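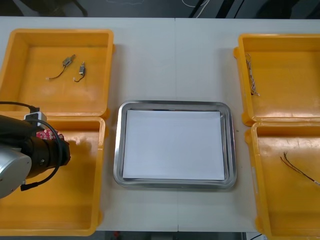
Why does Trelora show a 13.8 percent stake when the signed agreement says 12 percent?

The purchase was imported as a sale of existing shares, so the program divides the price by the value of the company before the money came in. Change the deal type to "new shares" and run the ownership table again. The full log of the ticket is below, with the mistakes left in, so that others can compare with their own case.

Filed under: Deal records > Minority stakes > Ownership and valuation

Opened Sun 2 July by Ctibor Machala
Product: Trelora, desktop version
Priority: normal, later raised to high
Status: closed

What was reported

I keep the deal records for Jernside. We bought a minority stake in Quintana, and the payment was 69 million for newly issued shares. Both sides agreed that Quintana was worth 500 million before our payment. I entered the deal by import from the spreadsheet which our lawyers prepared.

The deal page is correct in the price, the currency and the name of the seller field (empty, as it should be). But the ownership page gives 13.8 percent. The agreement gives 12 percent, rounded down from 12.1. The difference looks small, but the same number goes into the yearly report and into the calculation of our part of the profit, so I can not leave it like this.

I have not changed anything by hand before I wrote this ticket.

Step 1. Check the arithmetic outside of the program

I divided 69 by 500 and received 13.8 percent. Then I divided 69 by 569, which is the value after the payment, and received 12.1 percent. So the program does not calculate badly, it only takes the wrong number for the lower part of the fraction.

Step 2. Check the valuation field

Support asked me to look if the field "Company value" is marked as "before payment" or "after payment". It was marked "before payment" and this is right. I switched it to "after payment" to see what happens. The ownership page stayed at 13.8 percent. I switched it back.

Please do not leave this field on the wrong setting, even if the percentage looks the same. It is also used on the page for impairment tests, and there it makes a difference.

Step 3. Refresh the ownership table

I used Tools, Rebuild, Ownership only. It finished without a warning. The same result, 13.8 percent. After this I also tried to close the file and open it again - no change.

Step 4. Compare with an older deal

Support asked for a deal of the same kind which shows correctly. We have our stake in Zadeo, which I entered by hand in March. It was also new shares, and the percentage is right to the last decimal. I exported both deals and put the two files side by side. Most of the lines have the same form. One line is different:

Zadeo: deal_type = new_shares
Quintana: deal_type = existing_shares

In the spreadsheet from the lawyers the column has the title "Type of purchase" and the value is "Subscription". The import does not know this word. When it does not know the word, it takes the first one of the list, and the first one is existing shares.
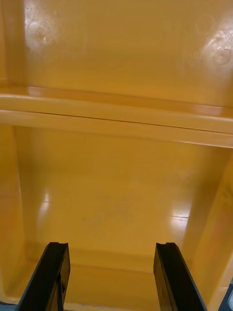

Step 5. Correct the deal type

Open the deal, choose Edit, then Terms, and set "Deal type" to "New shares". The program asks if the payment goes to the company or to the present owners. Choose the company. Save, and do the rebuild from step 3 again.

Now the ownership page shows 12.1 percent. The old owners together went down from 100 percent to 87.9, which they did not do before. I should have noticed this on the first day.

Step 6. Look at what was already calculated

The correction does not go back to reports which are already saved. I had 3 saved reports with the old percentage: the ownership summary, the profit share forecast and the interest cover sheet (a part of the payment was borrowed). I deleted them and made them new. The interest cover sheet had the same interest as before, but the expected income from the stake was lower, so the cover was also lower.

Answer from support

Thank you for the exported files, they made this much faster. We confirm that the import falls back to existing shares without a message when the value is unknown. We have passed this to development as a fault. Until it is repaired, please check the deal type by hand after each import, or replace "Subscription" with "new_shares" in the spreadsheet.

Closing note

I accept the solution. I would prefer that the import stops and asks, even if it takes longer. A wrong type with no warning is more dangerous than a slow import.

Comments

pelham_k
Same thing with us, only the word in our sheet was "Capital increase". Changing the deal type fixed it. I had spent a whole afternoon on the valuation field.

Odile R.
Does this work also when one part is new shares and one part is bought from the founders?

Ctibor Machala
Odile, in this case you must enter two deals with the same date and connect them under Terms. I tried it in a test file and the sum was correct. One single deal can not hold both types.

marten77
Still falls back silently in my version. Please keep the note about saved reports near the top, I missed it the first time I read this.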